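Bench Assistant, Computer Refurbishing (part time)
Stonitz workshop
Posted 16 February 2022

Wiltine takes in used desktop computers, strips them, checks the parts and rebuilds what can be rebuilt. We need one more person at the bench, 11 hours a week to start.

Most of the day is spent with a computer case, a screwdriver and the holder board beside it. Small parts and tools go back into their slots after every job.
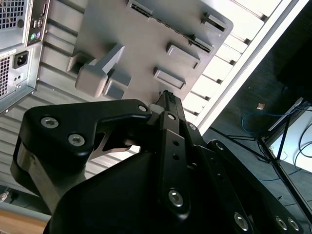
Rangi Katene adds that people who put things down "just for a minute" will find the first week hard, and that it gets easier after that.

The work includes opening cases, removing drives and cards, cleaning, labeling and keeping a short written record of each machine. You will be on your feet for much of the shift.
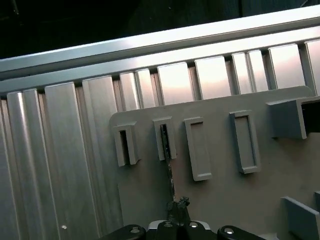 Do I need a certificate in computer repair?
A certificate is not required. We ask that you have taken a computer apart before and put it back together.

You should be able to read a parts list and ask when a label is unclear. The holders on the board come in several shapes, narrow slots, taller frames and square boxes among them, and we expect you to learn which is used for what.
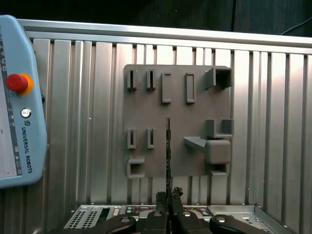 New staff spend their first 2 weeks beside Angus Tipoki, who will go over the order of work and the record sheets. After that you will have your own machines to finish. Power supplies are taken out and put back as whole units and are never opened.

What you will handle:
- Cases and side panels
- Hard drives and their caddies
- Motherboards, expansion cards and cables 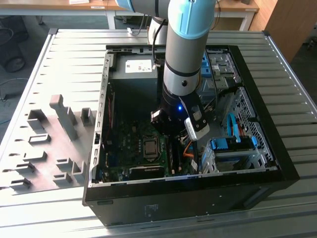

How to apply
Send a one-page letter and a phone number to Angus Tipoki at Wiltine, Stonitz. Put reference 84 on the letter. Applicants we want to meet will be asked to come in for a short bench trial, which is paid.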